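Round metal pan rings on one side when heated on a flat electric cooktop
Asked by Princess Tagle in Kitchen > Cookware
Viewed 1286 times
Tags: warping, cooktop, stainless

I have a 28 cm stainless pan, disc base, bought in December. On my old gas stove it sat flat. On the new glass cooktop it spins if I push the handle, and oil runs to the rim in a ring with a dry patch in the center. A steel ruler laid across the base shows light at both ends. Cold, the gap is small. Hot, I can't measure it.

Is this a defect, or does the base change shape with heat? Can it be flattened? The seller (Flevosell) says a slight curve is normal but won't give a number.

3 answers

Answer by Oluwaseun Okeke (accepted)
Light at both ends of the ruler means the base bows outward, so the pan rests on its middle. Oil moving to the rim is the same fault seen from inside.

Most disc-base pans are made slightly concave underneath when cold. The bottom layer expands with heat and the base flattens out. A pan that is already convex when cold has no allowance left and usually gets worse on the burner. Common causes are heating empty on a high setting, running cold water into a hot pan, and using a burner much smaller than the base.

To check it properly:
Let the pan cool to room temperature.
Turn it over on a folded towel.
Lay a straightedge across the center in two directions, at right angles.
Slide feeler gauges under each end while the other end is held down, then halve the reading.

Send the reading to the seller with a photo of the ruler in place. Ask for the tolerance in writing. If they refuse, ask for the maker's contact – sellers often don't have the figure themselves.

I would not try to flatten a disc base. The layers are bonded, and hammering can separate them. Single-layer aluminum or carbon steel is another matter.

Comment by Princess Tagle: Thanks. I did rinse it hot a few times. Will measure and write back to them.

Answer by Elaine Pacheco
I had the same thing with a Lellano skillet. Put it on a wood block and hit the center with a rubber mallet from the outside. It worked for a few months, then came back. Mine was plain aluminum, so I can't speak for stainless. Now I preheat on low for a few minutes before turning it up and the replacement is still flat.

Answer by Tsegereda Tefera
Check the cooktop too. Put a known flat tray on it. Also, gas hides this problem completely because the flame doesn't need contact, so the pan may have been bowed before you moved it.

Related: Does burner size need to match pan size? (247 views)
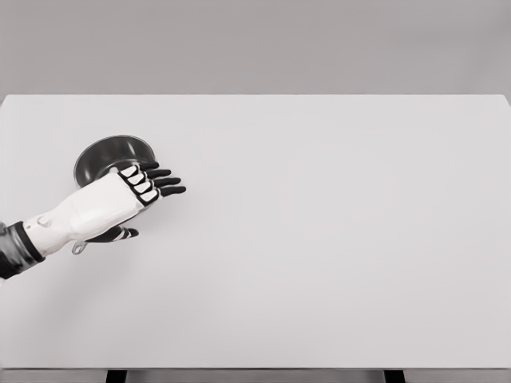 Round metal pan on a white tabletop, computer render.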